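Home | Forums | Members | Search | Log in

Kershaw Robotics Board > Training Data > How many demos per object?

zeltis_arm
We're teaching a pick and place policy by teleop. Kitchen items, one arm, wrist camera plus one overhead. I have 200 demos on cans. Is that enough to start training, or should I go to 600 first?

forough_h
Train now. You'll learn more from one bad policy than from another 400 demos. Then collect where it fails.

drarkell
Disagree. We trained at 205 and it grabbed fine from one side only. We wasted most of August chasing that. Get the variety in first.

forough_h
That's a coverage problem. 600 from the same side would have done the same thing.

drarkell
Fair, but you still need the count once you spread the start poses out. How fast are you moving the arm?

zeltis_arm
Pretty fast. Two operators, and one of them is a lot quicker than me.

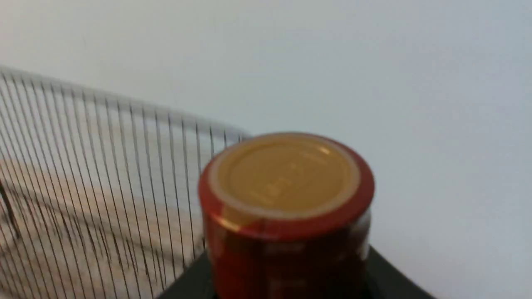 o_rashidi
Speed matters more than the count at this stage. Pull some wrist views and look at them full size. With a red can that close, you still get the shape and the pale rim, but the print on the side is gone and the rack wires are doubled. If your policy only needs the rim, you can live with it. If you want it to tell one can from another, slow down near the grasp.

drarkell
Or shorten the exposure and add light.

o_rashidi
Try that too. I'd still drop the worst ones.

forough_h
I'd keep them. The arm will blur at run time as well.

zeltis_arm
OK. Training on the 200 tonight, will post what it does.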